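Minutes of the Simulation Methods Working Group
Orbridge Laboratory, Halberg Building, Room 19
27 April 2026

1. Opening and previous minutes

The meeting opened with a quorum present. The minutes of the previous meeting were accepted without change. The agenda was reordered so that the viewpoint study could be heard first.

2. Viewpoint study: report on results

The group received the report on the Tremasum viewpoint study. The study asks whether a policy trained in simulation on paired body and wrist views holds up when the room is rendered with different surfaces. The policy was trained on 3,000 simulated episodes, and 1,753 held-out episodes were used for testing.
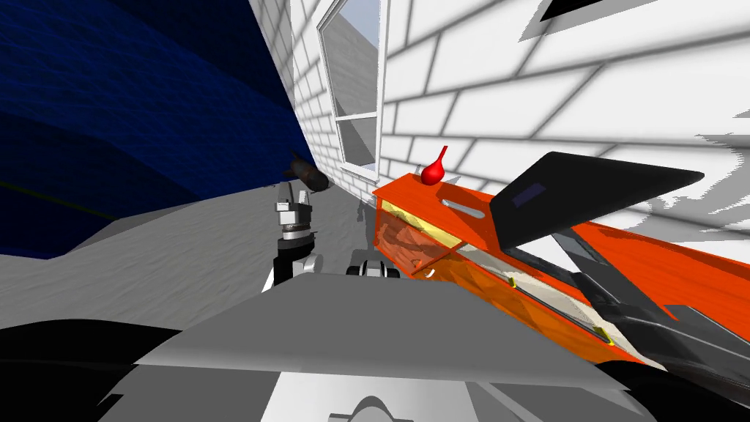 Results were presented first for the body view. Placement error was lower than in the baseline for both arms, and the gain was largest where the policy had been trained with random changes to wall and floor textures. Members noted that a body view of this type takes in the brick wall, the orange box with the small red vase on its top, and both arms at once, which gives the policy fixed points to work from. It was agreed that the written report should state this plainly and should list the body view and wrist view results in separate tables.

The wrist view results were weaker. Error rose sharply in episodes where large plain surfaces took up much of the view, and the Bondarchuk baseline showed the same pattern. 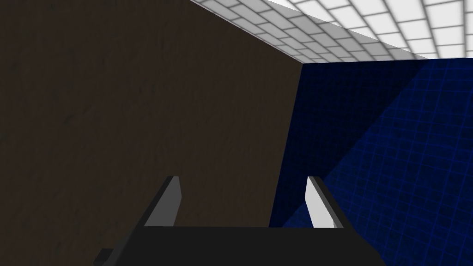

A remark was made from the Halberg side that the loss might come from the training schedule and not from the view itself, as wrist frames had been given a lower weight in the first stage. The study team replied that a run with equal weights was under way and that no claim on the cause would be made until it was complete.

3. Physics settings

The group discussed objects that are shown without support in some simulated frames. It was noted that such frames are currently kept in the test set. Opinion was divided on whether to remove them. The group agreed to keep them and to report results with and without. 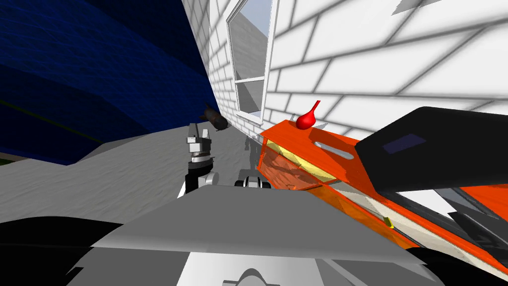

Figure 3. Body view, with a dark brown object in the air to the left of the base of the wall.

The study team will add a flag to each episode record so that these frames can be found by script. The flag will be set from the object's contact state and will not rely on manual review.

4. Held objects and blocked views

The team reported on a smaller set of 50 episodes in which a held object hides part of the wrist view. Error in this set was higher than in the main test set, though the spread was wide and the set is too small to support a firm finding. 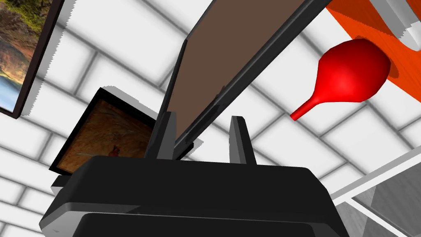

The team proposed to enlarge the set before the next report and to vary the size and colour of the held object separately. The proposal was carried. Storage needs for the added episodes were referred to the computing group.

5. Action items

Study team: complete the equal-weight run and circulate the results.
Study team: add the contact flag to all episode records.
Orbridge: confirm storage for the enlarged set.
Halberg: provide written comments on the draft methods section.

6. Next meeting

The next meeting will be held in June, at a time to be confirmed by email. The meeting was adjourned.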